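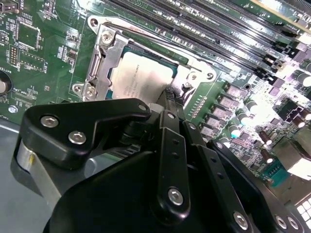

Green Boards, Open Sockets

Welcome to the desktop gallery! I'm Sơn Quách, and I've loved the insides of computers ever since my uncle let me take his apart (he got it back in June, mostly working). I just can't get enough of a processor socket with its metal frame up – so much going on in such a small space!

The frame and the lever
Look at the way the brushed metal wraps around the chip, with that curved cutout in one corner and the little hooked tab in the other. The long lever down the side is my favorite part of the whole board.

Memory row
Long black slots, tiny contacts, small latches at the ends. I'd happily hang this on my wall.

Chokes and capacitors
Five gray squares in a slanting line, and then the shiny-topped capacitors standing like a tiny skyline!

More boards go up as I sort through the Drelside shelf – there are 224 photos in the folder, so check back soon.

Last updated March 2, 2020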